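# Ticket 3331 – gripper lets the scoop roll when the bowl is loaded

Tevum hand tool, right finger pad. Opened in June, still open.

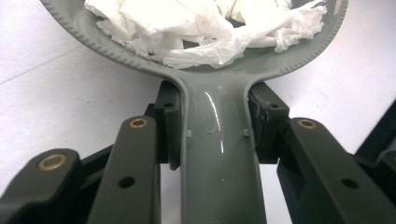
## What's going on

So I've been doing the scoop task with the gray plastic scoop and crumpled paper towels, and the handle keeps rolling on me! It goes in between the pads fine, I squeeze, I lift, and then somewhere on the way to the bin the bowl tips to the right and the towels slide out. I had 55 lifts yesterday before I gave up and went to lunch. Empty scoop, no trouble at all.

The right pad is chewed up along the edge where it meets the handle – rough and chipped, almost like it melted a bit. I don't know if that's wear or if somebody parked it near the heat gun. The left one hasn't given me any grief.

## Tried so far

- Wiped the handle and both pads with alcohol. Better for a few lifts, then right back to rolling.
- Gripped higher, close to the two little square nubs on the side rails. Helps some, but then the pads bump the nubs if I come in crooked.
- Checked the bushings in the arms for play (the Olletti rebuild had a loose one, so I was suspicious). All snug.
- Put the Haugen pads on for an hour. No rolling, but they're too thick and the jaws won't close all the way on the thin stuff, so I took them off again.

## Where I'm at

I'm pretty sure it's the right pad. The handle is a channel with raised rails, so the pads only have a narrow strip to hold on to, and a chipped edge doesn't leave much.

Ordered 2 new pads from Jarnel, part 335. Please don't sand the old one down in the meantime – I did that on the last tool and it made the grip worse.

**Update, 4:10 pm:** pads haven't shipped. I've moved over to the cup task and left the scoop on the shelf with a sticky note on it.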